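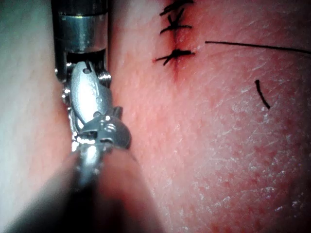

Workshop Tips: Planning the Bench Before You Buy the Arms

Most shops that set up a suturing bench spend the money in the wrong order. They price the arms first and then find there is nothing left for pads, thread and needles. Start with what gets used up, and work back to the machine.

Thread. Black thread on a pale surface is easy to follow on a monitor, so order black even if another color is on sale. Buy it by the box. Tails and short ends pile up over a long session, and a rushed operator will cut a lot of them. Keep a lidded tub at the bench for scraps.

Pads. Budget for one pad per operator per session to begin with. At Karkley we started with a carton of 16 and ran out before the end of August. Store them flat and write the date opened on the bag.

Instruments. These wear, so treat them as supplies and give them their own line in the budget. Ask the seller how many uses each tip is rated for, and get the answer in writing. When we bought through Trerngate the quote left the tips off completely – we only caught it because the total looked too low.
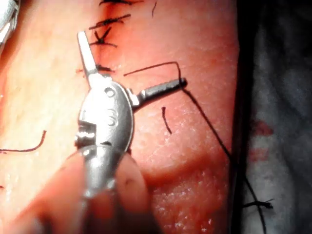
Shop & Bench Tips – No. 523 – Page 3

Drapes. Dark cloth cuts down on glare and hides stains. Cheap cotton is fine for practice. Cut it bigger than you think you need and hem the edges, or the lint will get into everything.

Lighting. Polished steel throws light straight back at a camera. Before paying for a brighter lamp, try the one you have at a lower setting and from farther off to the side. A dimmer costs very little.

Needles. Buy curved needles in one size for the first order. Mixed packs look like a better deal, but half the sizes stay in the drawer. Count them out and back in, and put a magnet strip on the bench.
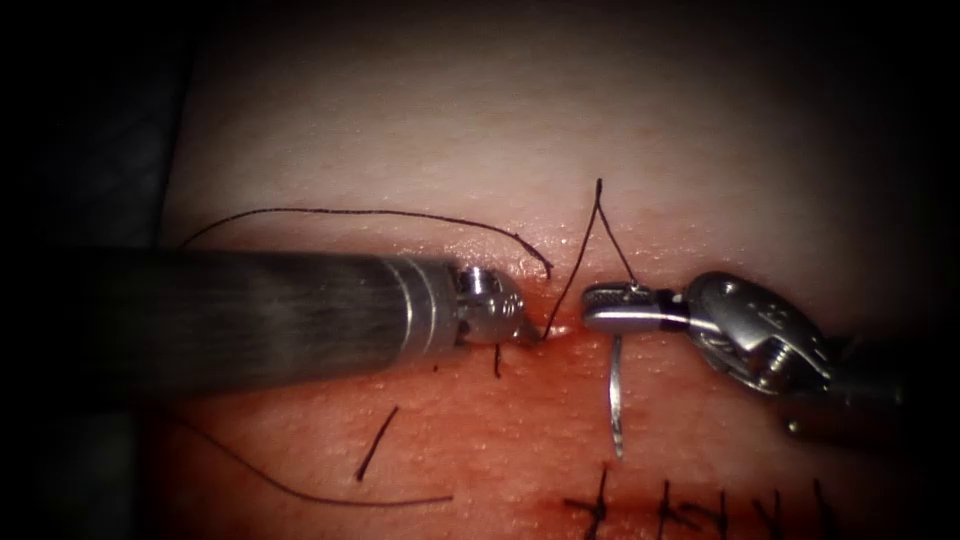
Needles also need a sharps bin, and the bin needs a pickup contract. Get that price at the same time as the rest. McKinnon and Denda both quoted us for pickup, and the gap between them was over 3 months' worth of thread.

Service. Ask what a visit costs after the warranty ends and whether travel is extra. If the seller will not put a number on it, leave a blank line in the budget and do not sign until it is filled.

Floor space. Tape the footprint on the floor and leave it there for a week. Open the doors, roll the carts past, and check where the power cords will run.

Prices checked 29th August.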